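Table Rental: Frequently Asked Questions

How far ahead should I book?
For most of the year, two weeks is enough. For May, June and December we suggest six weeks, as those months fill up early. You can place a hold by phone or through the request form, and a hold lasts 3 business days before it is released.

What sizes do you carry?
The Alero is our standard rectangular table. It seats 6 and comes with folding legs. The Obi is round and seats eight comfortably. The Lasham is a narrow table meant for buffets, sign-in desks and gift tables, and we don't recommend it for seated meals.

Do you deliver outside Sturkadton?
Yes, up to 11 miles from the Sturkadton warehouse at the regular delivery rate. Beyond that we quote each trip separately. Please have the full street address ready when you call.

Is setup included?
No. Drivers bring the tables to one ground-floor spot and stack them there. Setup can be added to any order for a flat fee. If there are stairs or a long walk from the parking area, tell us when you book.

Do I need tablecloths?
That is up to you. Many customers use the white tops bare for craft fairs, classes and workshops. For weddings and dinners most people rent linens, and we stock white, ivory, navy and dark green. Floor-length cloths have to be ordered separately from lap-length ones.

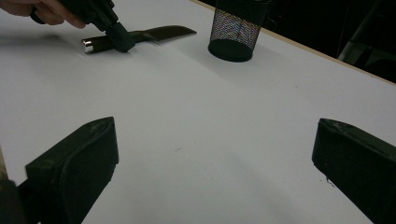
White tabletop with a smooth matte surface.

How should I clean the tables before pickup?
Wipe off food and spills with a damp cloth and mild soap. Please don't use bleach, steel wool or scouring powder. Tape and stickers need to come off too. A cleaning fee applies to any table that comes back with glue, paint or candle wax on it.

What if a table gets damaged?
Normal wear is covered by the rental price. Cracks, burns and bent legs are charged at repair cost, up to the replacement price listed on your order. Call us before trying to fix anything yourself.

Can tables stay outside overnight?
Only under a tent or a solid roof. Fold them and lean them on their sides if wind is expected.

Can I change the number of tables after I book?
You can add tables at any time if we have them. Reductions are accepted up to 6 days before delivery. After that the full order is billed.

What is your cancellation policy?
Deposits are refunded in full if you cancel at least 11 days ahead. Later cancellations receive a credit good for one year.

Where do I pick up my order?
Customer pickup is at 1752 Mill Road, at the side door. Bring your order number and a photo ID. A pickup truck or cargo van works for most orders, and you will need your own straps.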